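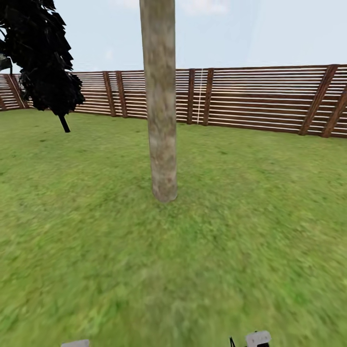

Figure 3. Rendered view from the robot in the yard environment, with the gripper open at the lower border. No object has been placed on the lawn.

3.2 Collection of Examples in the Yard Environment

The second group of training examples was gathered in simulation. Outdoor work was chosen for this group because the indoor set described in Section 3.1 contains walls, shelves and tabletops in nearly every view, and an early version of the policy had learned to rely on them. When the same policy was given a view with open ground in front of the gripper, it tended to reach toward the nearest vertical edge. The yard environment was built to supply views in which the nearest vertical edges have nothing to do with the task.

The environment was assembled in the Casemero simulator by the Mandstead group and consists of a flat lawn enclosed by a slatted wooden fence, with a small number of trees. Figure 3 shows one view recorded before an episode. A pale trunk stands on the grass near the middle of the view and hides part of the fence, and a darker tree stands at the left. Both are fixed parts of the environment. The robot is never asked to touch them, and contact with either one ends the episode.

Each episode begins with an empty lawn. The robot is set down at a starting pose drawn at random, and one view is stored with the gripper open. We refer to this as the blank view. The target object is then added, a second view is stored, and control passes to the operator. Blank views were kept in the training set and paired with the instruction that would have applied had the object been present. The correct response to such a pair is to hold position. Without these pairs, the policy produced a reaching motion for any instruction it received, whether or not there was anything to reach for.

Operators controlled the arm through a hand-held device with six degrees of freedom and a single trigger for the gripper. They saw the same view that was recorded for the policy and had no second camera or overhead map. This restriction made the task slower for the operators, particularly when judging distance across open grass, but it ensured that every decision in the data could in principle be made from the stored input. Operators were permitted to pause. Pauses longer than 10 seconds were removed in processing, and the frames on either side were joined.

A total of 800 episodes were recorded in the yard environment. Of these, 500 were retained for training and 60 were set aside for evaluation. The remainder were excluded for one of the following causes: the object came to rest outside the reach of the arm; the arm touched a tree or the fence; the operator ended the episode early; or the recorded commands and the recorded views could not be aligned in time. Excluded episodes were stored separately with a code giving the cause, and they are used again in the failure study in Section 5.

The division between training and evaluation was made by starting pose and not by episode. Episodes that began from neighboring poses share most of the background, and a random division would have placed nearly identical views on both sides. All episodes in the evaluation set begin in a part of the lawn that does not appear in training.

Rendering quality was held at a moderate level so that views could be produced at the control rate on a single workstation. The effects are visible in Figure 3. The grass texture is smeared toward the bottom of the view and sharper near the fence, the foliage of the dark tree is blocky, and the trunks cast no shadows on the lawn. We considered whether to correct the loss of detail in the near ground, which is the region where grasping takes place. A version with finer ground texture was prepared, and a small number of episodes were replayed in it. The replayed commands gave the same outcomes, as expected, but a policy trained on the finer version performed worse when moved to the physical arm at the Maldonado site. Our reading is that the finer texture repeated at a regular interval and that the policy used the repetition as a measure of distance. The original texture was therefore kept.

Lighting was held flat and uniform throughout the group. This is a limitation of the data. The physical trials were held outdoors in July, when strong shadows were present for much of the working period, and some of the errors reported in Section 5 occurred where the shadow of the arm crossed the object. A later group with varied lighting is in preparation and is not used in this paper.

The gripper was left in view on purpose. Cropping the lower border would have removed it, along with the strip of ground closest to the robot. In the pilot data, policies trained on cropped views closed the gripper too early, apparently lacking any cue to the current opening. With the gripper parts in view, the opening can be read from the input directly, and no separate joint reading was supplied.

Instructions were written after recording. Štefánia Jurčo and Américo Torres each labeled the retained episodes independently, using a fixed list of verbs and free wording for the object. Where the two labels named different objects, the episode was reviewed by both and a single label was agreed. Where they differed only in wording, both were kept, and one was drawn at random each time the episode was used in training. The labels, the starting poses and the exclusion codes are distributed with the recordings as part of the Vulberg release, in the version dated 2019-06-29.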